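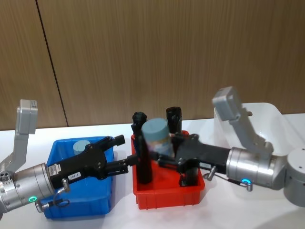
Unit 4: Sorting small containers into open bins

Scope. These notes cover jars, tubs and wrapped cylinders handled at a bench. Boxed goods and pouches are dealt with in Unit 5.

4.1 Bin assignment
Each bin or tray holds one class of item. Color is the usual marker at bench scale. The Flilwood scheme assigns color by destination; the Drosgate scheme assigns it by contents. Either is acceptable in the exercise, but state which one is used at the top of the worksheet.

4.2 Placement
Tall items go to the back, short ones to the front. Cylinders stand upright where the base is flat. Lift each item clear of the rim before moving it sideways – contact at the rim is the usual cause of tipping. Grip jars below the cap.

4.3 Wrapped items
Film gathered at the top of a cylinder adds to its height and gives a poor hold. Measure to the top of the film and grip at the body. Turn printed labels outward where the wrap allows it.
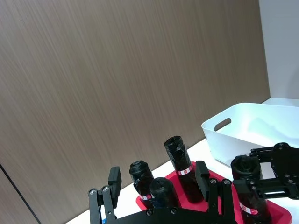
Brornby objects to the rule on height, arguing that film compresses under a lid and that measuring to the top of it wastes shelf space. The objection holds for closed storage. For open trays the rule stands.

4.4 Exercise
Work in pairs, 13 items per pair, 2 bins. Record the item, the bin and the reason for the choice. Repeat with the other scheme and list every item that changes bins. Worksheets are due within 72 hours.

Reading: Akolgo bench manual, section on open containers.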